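The Shrinking Toy Box

Comfort Owusu got rid of 92 toys in May. She kept 12. The rest went to cousins, a church sale and, in the case of a singing plastic crab, the trash.

"My son noticed the crab," she says. "That was it."

Owusu was following a plan from Clomow, one of several paid programs that promise calmer children through emptier shelves. The pitch is simple. Too many toys overwhelm a young child, so put most of them away, swap a few back in now and then, and watch attention bloom. Parents get a calendar, a set of labels and a weekly email that uses the word "intention" a lot.

I want to believe it. I have stepped on enough small wheels in the dark. But the claims get big fast, and the proof stays thin. Clomow says 3533 families have finished its course, a number that tells you how many people paid and nothing about how their kids turned out. When I asked what "finished" meant, I was told it meant opening the last email.

Zuweira Bonsu has run a home day care for years and has seen the fads roll through. Her shelves are half full, mostly because she ran out of room. "Some kids play with one thing all morning," she says. "Some kids dump every bin. The same kid can do both before lunch." 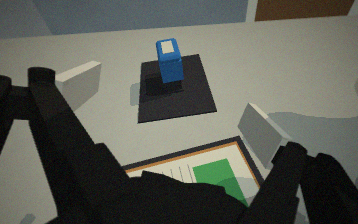 One blue block, cream on top: the kind of plain shape that minimalists love.

The plain block is the hero of this movement. It shows up on the cover of every guide, and it sells for a good deal more than the noisy stuff. Trillik's starter set costs more than everything Owusu gave away, by her own count. There is something odd about a case against buying things that ends at a checkout page.

Abdul-Rahman Agyeman bought the set for his two daughters. They liked the box. He later found that they would play longer if he sat on the floor with them, with or without the blocks, which Trillik does not mention.

None of this makes tidying a bad idea. A clear floor is nice to walk on — I would pay for that alone. Owusu says cleanup now takes five minutes, and she sounds pleased. Is her son calmer?

"He's four," she says.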